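Notebook, room 21 (mock guest room), September

Started a little after 10. Kipchumba had the bed made before I got in, white sheets, and had finished the tape grid on the carpet. Tape is the clear packing kind. We tried the paper masking tape last time and it curled up at the crossings as soon as anyone walked over it. Clear tape lies flatter but it shines under the ceiling lights, so the lines look wider than they are. Leaving it for now.

Purpose today: floor litter, guest room layout B. Mixed trash, mostly paper and thin plastic, spread by hand between the door side and the bed. Hortensia wanted the pieces farther apart than in layout A, where half of them ended up against the baseboard.

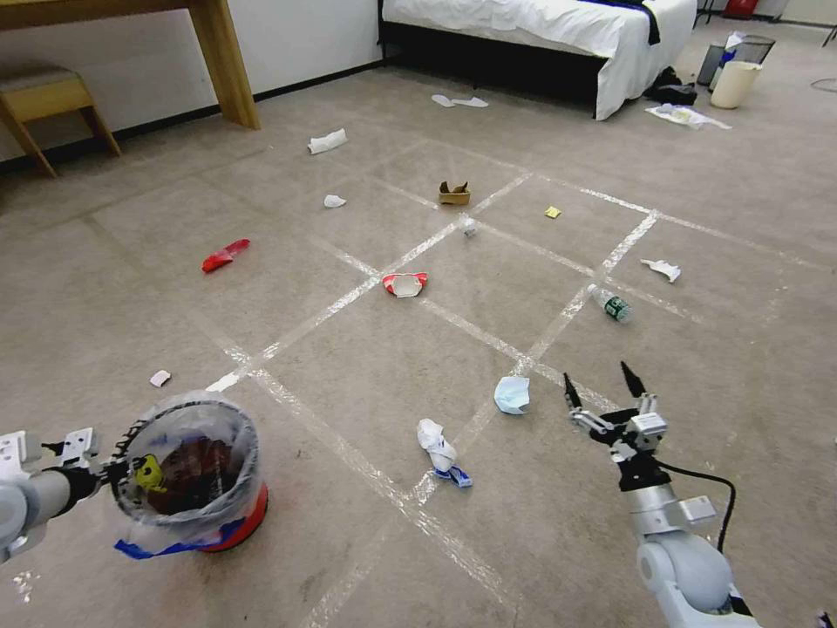

Layout B, floor between the tape lines. Mask, small bottle with green label and tissues on the right-hand side.

Remarks on the litter itself. The crumpled tissues are all different sizes and should stay that way. The torn cardboard piece keeps its shape and can be used again. The small clear plastic bit is very hard to find on this carpet if you are standing up; Dennis walked past it twice. Either we swap it for something with a color or we write down which square it goes in. I vote for writing it down. The small yellow paper is easy from anywhere in the room.

Liners: clear ones, folded over the rim. Fold them down at least a hand's width or they slide in when the first heavier piece lands. Delphine suggested a rubber band around the outside. Not tried yet. The Clorkine liners we ordered are still not here, Shabani called them before lunch and was told 3 more working days. If they don't come we have 74 of the old ones left in the cabinet, plenty.

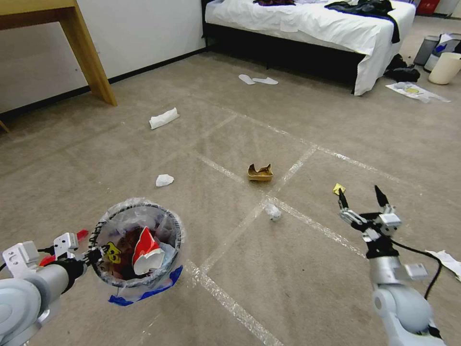 Wire mesh is fine for this work. You can tell from the side how full it is, and it weighs next to nothing. The drawback is that the bag balloons if it isn't pushed down to the bottom first, and then a few wrappers make the thing look full. Push the liner down with a fist before starting. I have added that to the setup sheet.

Vacuuming: do it before the tape goes down. Kipchumba did the room yesterday evening and it took him around 10 minutes. Crumbs under tape stay there until the tape is lifted, and then they come up with it and the strip can't be reused.
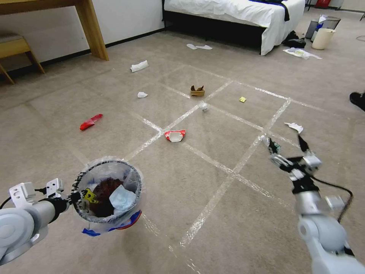 Wire basket with the blue mask in it. Red wrapper, red-and-white paper and cardboard on the floor.

To do:
Tape: one and a half rolls left, order more.
Number the squares on the paper plan, starting from the door.
Ask Hortensia if layout C keeps the bed where it is. If it moves, the whole grid has to be relaid.
Lift one strip at the end of the week and check the carpet for glue marks.
Return the Ospina key to Dennis.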